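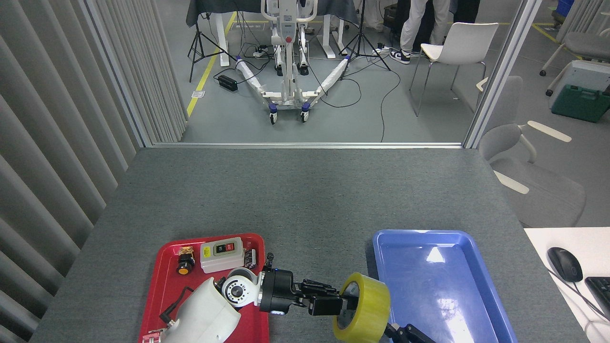 The people at Skamum will talk about sorting for as long as you let them, and I let them for most of a morning. The company sells a two-arm tabletop kit called the Humia, and the question I had brought along was a simple one: who is it for?

"Small shops, mostly," the lead engineer told me, pouring us both more coffee. "Folks who have a bin of mixed parts and one person who'd rather be doing anything else." The kit ran 1,482 dollars a month on lease when it came out in May, setup visit included, and a customer can keep it for as short a time as 35 days, which struck me as pretty generous.

We got to chatting about tape, of all things. A roll of packing tape is one of the items they like to hand the grippers, along with switches and buttons. "It's round, it's slick on the sides, and it wants to roll off," she said, laughing. "If you've ever chased one across a garage floor, you know!"

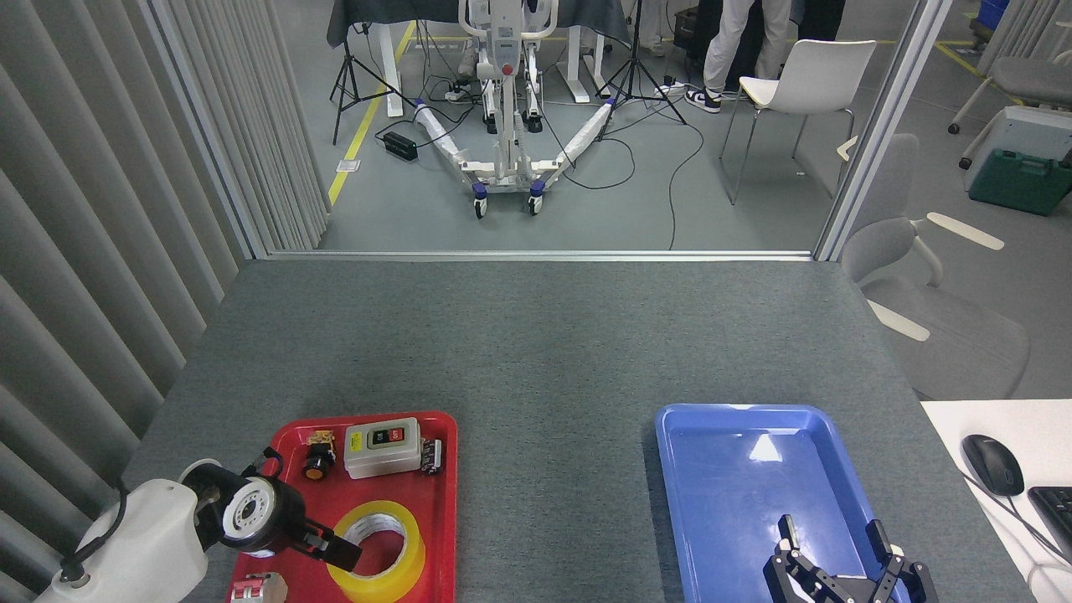
Service and Support

Every lease comes with phone help through Nzioka, the firm that handles repairs, and I was glad to hear a real person picks up. The fingers on the grippers are meant to be swapped after 2,000 hours. "You can do it yourself with the wrench in the box," the engineer said, "but plenty of people call us anyway, and we like hearing how they're getting along."

I asked what she would change. She thought a good while and said the manual, which currently runs to 118 pages. A shorter one is being written now.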